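10 Nov 2021

Pressure test on the upstairs heating loop, second attempt. Filled to 1.5 bar at the manifold, closed both valves, left it overnight. Reading this morning 1.4. The room had cooled by several degrees over the same period, so a drop of that size is within what I would expect from the water contracting. I will leave it another night before calling it tight.

The first attempt failed at the compression joint behind the bathroom wall. Khang Đoàn came over from Cornville with his own wrench and found the olive seated at an angle. He cut back 4 cm of pipe and remade it. The old olive had a bright ring on one side only, which is consistent with what he said.

Bled all 8 radiators in order, lowest floor first. The one in the back bedroom gave air for nearly a minute, then a brown trickle, then clear. I suspect sludge in the return. The inhibitor went in last May and the Bremico bottle says to check the concentration yearly, so a sample goes in a jar tomorrow. If it comes up dark I will drain and flush the loop before the cold sets in properly.

Balancing is still unfinished. I closed the lockshield on the hall radiator to half a turn open and the landing one to three quarters. The difference between flow and return at the hall is now 11 degrees, down from 17. The landing has not settled – will read it again after supper.

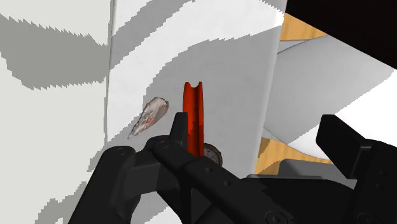 Boiler pressure switch: the spare ordered from Okeke has the wrong thread. Wrote to them at noon and had a reply by two, asking for the number on the old part. It is worn, and I can read only the last three digits. Sent those.

Đạt Hứa telephoned about the pump. He thinks speed two is enough for a house this size and that speed three is where the noise in the kitchen pipe comes from. Tried it for an hour. The noise stopped. Return temperature at the far end fell by some 4 degrees, so I have put it back to three for the night and will try again with the landing valve opened further.

Gas meter read at nine and again at six. Figures are in the green book.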